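Another Checklist for Bin Picking, and What It Leaves Out

The Grastavis working group sent its draft good-practice guide for mixed-item picking cells to members in February, and comments close on a Friday at noon. It runs to 39 pages. I have read all of them and I am not sure who they will help.

The headline rule is that a cell should complete 500 picks before anyone publishes a success rate. Fine. But the draft says very little about which objects go in the bin, how they are laid out, or who gets to reset them. A shop could run 500 picks on the same easy box and meet the letter of it.

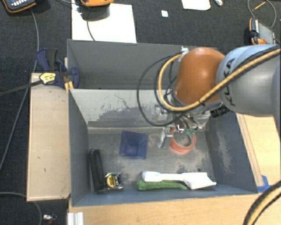
A KUKA arm over a bin holding a ring, a dish, a tape measure and hand tools.

Section four deals with cable routing, and it is the best part – plain limits on slack near the tool, with a check at the start of each shift. Section five asks for "adequate" fixing of bins and panels. Adequate to whom? Walter Quintero of Flelmont raised that at the last meeting and was told a definition would follow. It has not.

Then there is wear. Scraped walls and scuffed floors change how a bin looks to a vision system, and the draft mentions this once, in a footnote.

Members can get the printed guide for $299, which seems a lot for a document that still says "to be agreed" in its annex. Pimovico has said it will adopt the rules as they stand. We would wait for the next version – and send comments in the meantime.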